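6.2 Gripper stops on a rim (fault 11)

The Vik arm reports fault 11 when a finger meets resistance before the grip is complete. With stacked dishes, this is most often a finger pressing on a cup rim.

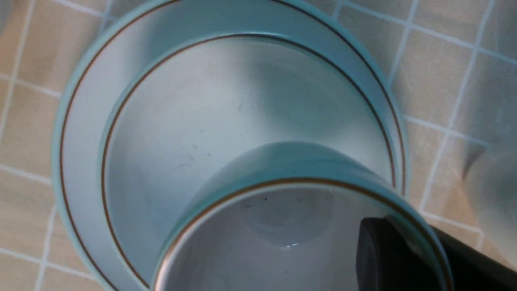

The arm holds its position until the fault is cleared. The motors stay powered during this time.

CAUTION: Do not pull the cup free by hand. The fingers can close without warning.

1. Press the stop button on the base.
2. Wait 6 seconds for the brakes to set.
3. Turn the release knob 2 full turns to the left.
4. Support the cup from below and move the finger away from the rim.
5. Check the cup and the dishes under it for chips. Discard damaged pieces.
6. Turn the knob back, then select Clear Fault.

Note: If fault 11 returns on the next pick, run finger calibration (section 6.4). Replace the finger pads after more than 2000 picks.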